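4. El espacio de trabajo y sus objetos

Antes de entrar en los resultados conviene detenerse un poco en el lugar, porque buena parte de lo que contamos en la sección 5 se entiende mejor cuando se conoce la sala. El estudio de Womia ocupa una planta con paredes de ladrillo visto, y quienes trabajan en ella le tienen un cariño evidente: durante las entrevistas de septiembre, casi todas las conversaciones empezaban por el ladrillo y solo después llegaban a las mesas. Nosotros hicimos el camino contrario y empezamos por la superficie de trabajo, que es donde las cosas se dejan, se recogen y se vuelven a dejar (Figura 3).

La mesa blanca rectangular fue, en este sentido, nuestra unidad de observación más agradecida. Es una mesa sencilla, con un pequeño pasacables redondo cerca de una esquina, y a su alrededor se va formando lo que Kuipers llamó en sus notas de campo «la orilla»: esa franja de cajas, cables y prendas que no está del todo en uso ni del todo guardada.
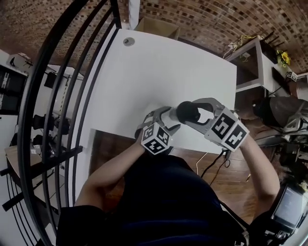
Jasper Kuipers distingue entre objetos de orilla y objetos de estante, y la distinción nos ha resultado muy útil, aunque reconocemos que la frontera se mueve. Una caja de cartón detrás de la mesa pertenece claramente a la orilla. Unas flores amarillas sobre un estante blanco, en cambio, están ahí para quedarse, y comparten sitio con un enredo de cables sin que los entrevistados vieran en ello la menor contradicción – «las flores son de todos, los cables también», nos dijo una de las personas con más años en el estudio. De los 914 objetos que registramos en el inventario, 262 quedaron clasificados como de orilla, una proporción que nos sorprendió y sobre la que volveremos con calma en la discusión.

4.1. Techo, muros e instalaciones

El inventario se detiene a la altura de los estantes, pero la sala no. El techo es blanco, de chapa ondulada pintada, con vigas paralelas y conductos del mismo color que lo cruzan de lado a lado. Esa capa de pintura unifica elementos muy distintos y deja que el muro de ladrillo, con sus piezas más claras y más rojizas, sea casi la única superficie de color cálido por encima de las mesas.

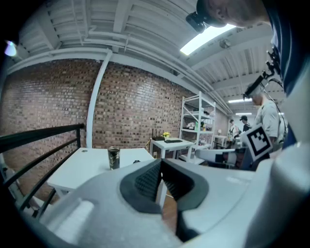

En la encuesta que acompañó a las entrevistas pedimos a los participantes que señalaran en un plano el rincón donde preferían trabajar. Muchos eligieron puestos orientados hacia el ladrillo, incluso cuando eso suponía alejarse de los estantes y levantarse más a menudo a buscar material. Thakur, la empresa que ocupaba la sala contigua, nos facilitó amablemente las respuestas de su propio personal, y la preferencia se repetía con muy poca variación.

4.2. La luz

Queda por hablar de las luminarias, asunto al que los usuarios dedicaron más palabras de las que habíamos previsto en el guion. Conviven en la sala los fluorescentes alargados y unas lámparas colgantes plateadas en forma de cúpula, y cada tipo tiene sus partidarios.

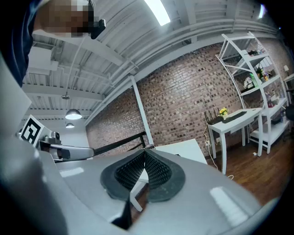 Los defensores de las lámparas de cúpula hablaban de recogimiento, de sentirse «como en la mesa de una cocina»; los de los fluorescentes, de ver bien lo que uno tiene entre las manos. No medimos la iluminancia en cada puesto y por tanto no podemos decir quién lleva razón, pero sí recogimos en el diario de sala todos los comentarios, que se codificaron junto con los relativos al orden y al ruido.

Figura 3. Vistas de la sala del estudio de Womia: mesa de trabajo, muro de ladrillo y techo con luminarias.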